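Erkerham College Robotics Program: Workshop Notebook
Filed under: Senior Project / Manipulation / Bench Notes

2018-02-07
Entry by Wumpini Acheampong, Tovley bench

Purpose: to establish a baseline for the object-to-tray exercise before the senior students commence their own programming.

The arm was homed and the joint offsets were re-entered from the Navarro worksheet. The previous offsets had been saved under the wrong profile and should be disregarded. The speed limit remains at 15 per cent for all student sessions. Colleagues are reminded that any change to this setting must be initialled in the log.

Students are to begin with the toy turtle. Its domed shell is less forgiving than the foam blocks used last term, and the approach height was accordingly set at 68 mm. The white tray is the only permitted target. Objects are to be placed clear of the tray at the start of each trial, and the heading of the turtle is to be varied between trials. 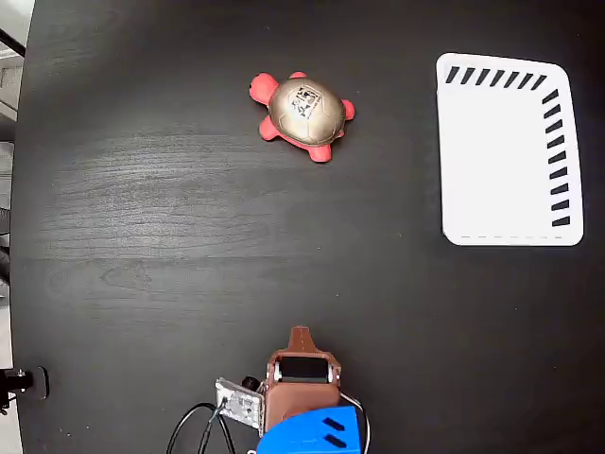
Trial records are to be kept in the Prutix folder, one file per student pair, with the start position entered before the arm is enabled. Run 227 has no start position and is excluded from the baseline. The colour threshold for the shell requires further work under the overhead lights; values are to be recorded in the usual table.

Outstanding: revised marking rubric, due April. Spare gripper fasteners to be ordered.

Last updated: 2.14 pm, W. Acheampong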